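THE SORTING TABLE
Washing and folding team uniforms: what we tried, what we kept, what we'd skip

By Lucinda Gallagher, uniforms and gear

Every winter someone sends me a link to a better way of folding a basketball jersey. This season I got three of them before the end of December, all from people who care about the league and none from people who have ever had to put away a full set of uniforms on a weeknight with the gym lights already going off. I said I would try them all and write up what I found. It took longer than I wanted, and I'm still not convinced by most of it.

For anyone new to the newsletter, the league keeps its own uniforms. Players get a jersey and shorts for the season and bring them back at the end, and in between we take in strays, swaps and repairs at the gear room on practice nights. Older shirts that families have passed along go into the loaner bin for kids who forget theirs. Everything in that bin gets washed by us, which mostly means by me and Keisha Brannigan, at her house, in a machine that was not bought with this in mind.

Washing first

I'll start with the washing, as folding gets all the attention and washing does all the damage.

The instructions that go around say cold water, inside out, gentle cycle, hang to dry. I have no quarrel with the cold water. Red runs. We found that out two seasons ago with the Kornska set, which went in white and red and came home a colour Keisha described as salmon and the parents described in other ways. Since then red shirts with white trim are washed cold, with other reds, and come out of the machine the minute it stops. Leaving them sitting in a damp heap is what does it, in my experience, far more than the wash itself.

Inside out is also worth doing. Printed numbers crack when they rub against zippers and against each other, and a cracked number can't be fixed by anyone I know. Thérèse Vachon has tried ironing them back down through a tea towel. Two of hers looked better for a week, one looked a great deal worse, and I would ask that no one else experiment on league property.

Gentle cycle I'm less sure of. These are shirts that ten-year-olds sweat through and wipe their noses on. I ran half of a load on gentle and half on regular, same detergent, and the gentle half still smelled like the gym. The regular half did not. I could see no difference in the lettering. That's one test by one person, so make of it what you like, but I've gone back to regular.

As for the sports detergents, we were given a bottle of one called Prastum to try, and it comes with a lot of promises on the label. It smelled strongly of something meant to be mint. After the mint wore off, the shirts smelled the way they do with ordinary detergent. It costs more. I have put the rest of the bottle in the gear room and anybody who wants it can have it.

The folding methods

Method one was the board. You lay the shirt face down on a plastic folding board, flip the left flap, flip the right flap, flip the bottom, and you're supposed to have a perfect rectangle. On a cotton T-shirt this works very well. On a basketball jersey it works badly, for the simple reason that a jersey has no sleeves to hold the flaps in place and the mesh slides. I had a decent rectangle perhaps every third try. Keisha did better than I did, but she also admitted she was pressing each one flat with her forearm before it could move, and at that point I think the forearm deserves the credit.

Method two was the roll. Shirt in half lengthwise, shorts on top, roll the lot from the hem up and tuck it into the waistband. This is the one Natalina Testa brought us from her nephew's club, and she is very loyal to it. I'll give her this much: the jersey and shorts stay together, and they fit in a gym bag. My trouble is that you can't read the number once it's rolled. Our whole system at pickup depends on a kid walking up and saying a number. We ended up unrolling bundles to find the right one and rolling them again with a lineup at the door. Natalina suggests tags. I don't want to make tags.

Method three was the so-called file fold, where everything stands upright in the bin like papers in a drawer. It does look lovely. It looked lovely until the first child reached in for a medium, and after that it looked like a bin of shirts.

What we do now

We've settled on something plainer that none of the links suggested. Jersey face down so the big number on the back is up. Smooth it with your hands before you fold anything. Sides in to the edges of the number, bottom up to the collar once, and stop. Shorts are folded in half with the legs together and go underneath, waistband at the same end as the collar. The stack goes in the bin flat with the numbers showing, and if a player wants theirs you can find it by lifting corners.

It isn't quick. The smoothing is most of the work, and there's no trick that gets you out of it. A shirt that has been balled up in the bottom of a backpack has creases running straight through the digits, and until those are pulled out you'll be folding along the wrong lines. Hem bands are the worst for it. They curl, they fold back on themselves, and you can finish a nice neat jersey and find a strip of white sticking out one side like a tongue.

Match the shorts to the shirts before you start folding either one. I resisted this, as it meant using the whole table, and I was wrong. If you fold as you go you always finish with one shirt over and one pair of shorts that belong to some other set entirely. 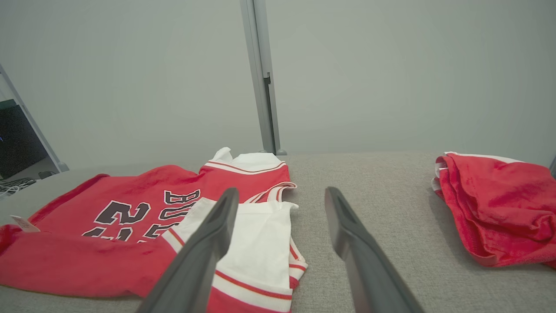

A red and white number 23, back side up and waiting to be smoothed out, with more red and white beside it.

On surfaces, I had been told to work on something hard and slick so the fabric glides. I've now tried a kitchen counter, a folding table and a tabletop covered in cloth, and I'd take the cloth. Mesh stays where you put it. The board people will disagree with me, but the board people have never explained why gliding is what we want from a shirt that already slides off everything.

What it costs

Somebody always asks, so I'll put it down. A full replacement set for one team was quoted to us at $425, and that was for plain shirts with numbers only and no names. Ostrowski, where we got the last set, wanted more than that again for shorts with piping. You can see why I'd like the ones we have to last. Relari offered to sell us a garment steamer at a discount, and I turned it down. A steamer would be one more thing to store and one more thing to fill, and I don't believe it would get used past the second week. If you have one at home and want to prove me wrong, I'm in the gear room on practice nights.

Still missing

Myrtle Esposito has been through the sign-out sheet and we have 21 pieces out that should have come back before the holidays. Most of them are shorts. Please look in the car, in the bottom of the hockey bag, and in the laundry of any older sibling who plays in the evening group. If a jersey has come home with you that isn't your child's number, bring it in anyway. There's no fine and no lecture.

We could also use loaner shorts in the smaller sizes. Plain red, plain black or plain white is fine. Please check that the elastic still has some life in it. We were given a bag in December in which the waistbands had almost all gone, and although the thought was kind, it meant Thérèse spent an evening threading new elastic through old shorts, and she has said she won't be doing it again.

Names on tags

One last thing about those little white care tags. Several families have been writing their child's name on them in ballpoint. Ballpoint washes off, usually onto something else. Use a laundry marker, write small, and please use initials only on league shirts. Next season that shirt will belong to someone else, and no one wants to spend the year being called by the name of the kid before them.

Please don't cut the tags off, either. I know they itch. The washing instructions are on them, and on some of the older shirts the size is too, and without it we're left holding things up against the nearest child and guessing.

The next drop-off for repairs is at practice, in the gear room beside the equipment cage. Loose threads, popped seams and drawstrings that have vanished up inside the waistband are all fine. Cracked numbers we can't help with. If you would like to learn the fold, come by and Keisha will show you, and Natalina will likely be there as well to show you the roll.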